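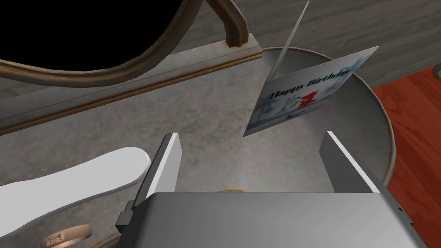 Wrist view in the sim, stock fingers. Birthday card above the round metal tray.

2025-05-31
Gripper and wrist camera comparison, thin flat objects. Sim only, nothing on the real arm yet.

Continuing from Zdeňka's entry on the box-shaped objects. Those are done as far as I am concerned and I did not rerun them. What was left was the thin stuff: the folded card and the framed picture.

Setup

Arm model is the Kondano, unchanged. Controller is the Basden build that Emilian merged, with the gain file he left in the shared folder. I checked that I was really loading his file and not the older one, which has the same name on the Cleltberg machine. Somebody should rename one of them. I put a line in the startup log that prints the full path, so at least we can check afterward.

Two close modes compared:

Mode A, position close. Fingers drive to a commanded gap and stay there. The gap comes from the object's nominal thickness minus a margin.

Mode B, force-limited close. Fingers move in at constant speed until the contact force reaches the limit, then hold at that force.

Same fingers for both. I wanted to run the Matoušek fingers as well but the collision mesh for them is still wrong at the tip. It has a wedge that is not in the drawing and it catches on everything. Radomír has the corrected file and says it needs to be decomposed again before it goes in. No results for Matoušek in this entry.

Camera is the wrist model at the old mounting position, looking out past the gripper body along the fingers. I also did a short set with the camera pitched up, see further down.

Card

30 attempts in each mode, start pose jittered the same way for both (same seed list). An attempt counts as good if the card is still between the fingers after the arm has lifted and done the slow turn.

Mode A: 18 good.
Mode B: more than that, but I am not writing a number down yet. A handful of the runs stopped early on a solver warning and I want to look at them first. If I throw them out it looks better than it should, and if I count them as failures it looks worse.

Almost all of the mode A failures are the same thing. The nominal thickness in the object file is for the card pressed flat. In the sim the card is two rigid panels on a hinge, and it opens a little when it is disturbed. So the fingers arrive at a gap that was worked out for a closed card, push on one panel, and the other panel swings away. Sometimes that still ends in a hold on the front panel alone. I counted those as good if they got through the turn, but I marked them in the sheet with an "s" for single panel. Hanane asked for this last time and she was right, it would have been hidden in the total.

Mode B does not care about the nominal thickness, so the hinge matters less. It has its own problem. The contact force on a thin panel comes in spikes at first touch, and if the limit is set low the controller takes the first spike for a finished grasp and stops. Raising the limit cures that but then the panel gets pushed through the finger surface a bit. You can see it in the contact depth plot, and it is the sort of thing that would never happen on hardware. I tried two settings of the spike filter. The shorter one does nothing useful. The longer one works and adds a small delay at the end of the close, which I can live with.

Hinge stiffness was left at the default. I don't know where the default came from. Zdeňka thinks it was copied from a cabinet door. If so the card is a good deal stiffer than a card ought to be and all of the above is optimistic.

Camera notes, card

The pose estimate from the wrist camera was better than I expected when the printed front is turned toward the lens. Dark lettering and the pale background give it plenty to work with. When the arm comes in more from the side and there is only a thin edge to see, the estimate jumps between two solutions, and they are far enough apart that the planner picks different approaches. For now I hold the last good estimate when the confidence drops. That is a patch. It would be better to have a second view, or to plan the approach so the front stays visible until late.

The top edges of the fingers render almost white under this light. The segmenter sometimes gives a strip of the finger to the card, with the card being so pale. I turned the specular down on the finger material as a test and the strip went away. Turned it back up afterward. The real fingers are going to shine too and I would sooner fix the segmenter. Emilian suggested masking the fingers out from the joint positions, which we know exactly in sim and fairly well on the arm. I think that is the way to go. He has a script from January that did this for the previous gripper.

The metal tray underneath was no trouble for segmentation. For contact it was a nuisance: if the approach is low the gripper body gets to the rim before the fingers get to anything. I raised the approach and noted the clearance in the config. I did not move the tray, the scene should stay the same for everyone.

Framed picture

Harder than the card in a different way. It is rigid, so no hinge nonsense, but it is close to the wall and there is only a little room for a finger behind it. The frame stands out from the wall by a small amount and the fingers have to come at it from a direction where both can get past the edge.
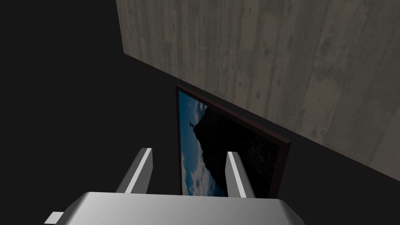 I started with the same approach direction as for the card and it was no good. The rear finger hit the wall before the gripper was anywhere near deep enough. Rotating the wrist so the fingers line up along the frame edge instead of across it gets rid of the collision, but then you are gripping the width of the frame, and the jaws do not open that far. So the only grasp that makes sense is on a corner or the border, with one finger in front and one sliding in behind.

For that to work the rear finger has to be offset from the wall by 2 mm or so of clearance, and our position noise setting is in the same range. I turned the noise off first to see if the geometry works at all. It does. Then I turned it back on and got scrapes on the wall in most runs, and in some of them the frame got knocked sideways before the jaws had closed.

Mode A against mode B is not much of a question here. The border is rigid and the thickness in the object file is right, so both hold once the fingers are in place. Mode B is a little kinder when the gripper is not centered on the border. The force builds on one side first and the arm gives way before the other finger arrives, provided compliance is on. With compliance off it shoves the frame. Mode A shoves it either way.

I did not do a full set of attempts on the picture. It did not seem worth it until the approach is sorted out. What I have is a few runs per setting, saved under my initials with "wall" in the name. Don't quote anything from them.

Camera notes, picture

The estimate drifts at steep angles. The print has a lot of dark area in it, the mountain is nearly black, and the surface around the frame on that side is almost black too. The border is dark red-brown and does not stand out much. So the detector finds the sky nicely and puts the outline around the sky. I had a run where it was very sure of itself and the box stopped well inside the real frame.

Things I tried for this:

Exposure up. Helps on the dark side, washes out the wall. Net gain small.

Camera pitched up. More of the object in view and less gripper body. The gripper body takes up a good part of the bottom of the image at the old mounting position, and at close range it covers the bottom of whatever we are reaching for, which is where the fingers are about to go. Pitching up moved the body mostly out of view but also lost the fingertips in the last part of the approach. I don't like that, the tips are the one thing I want to see.

Depth instead of color for the outline. This was the best of them. The step from the frame to the wall is small but clean in sim depth. I am not sure how much of it survives with a real sensor. Radomír says very little at that range. He offered to run the noise model from his sensor tests over the saved depth images, and I have sent him the folder.

Camera conclusion for now: leave the mounting where it is, use depth for the outline when the color confidence is low, mask the fingers.

Odds and ends

The solver warnings in the card runs all come with the card touching both fingers and the hinge near its limit. Smaller time step makes them rarer. It also makes the whole set slow enough that I went and did something else.

The gripper tab on the side is in the visual model but not in the collision model. It passed through the wall in one of the wide approaches and nothing complained. Added to the issue list. Arben, you did the import, can you check if it was dropped on purpose?

Gain file: see the top. Please rename.

To do

Look at the early-stopped mode B runs one by one and decide how to count them.
Find out where the hinge stiffness comes from. Try it softer.
Get the January masking script from Emilian and see what has to change for this gripper.
Matoušek fingers as soon as Radomír has the mesh.
New approach for the framed picture, corner first, compliance on, noise on. Same seed list as the card so Hanane can put them in one table.
Ask Zdeňka if her box runs used the old gain file. If they did, the close times in her entry and mine can't be compared.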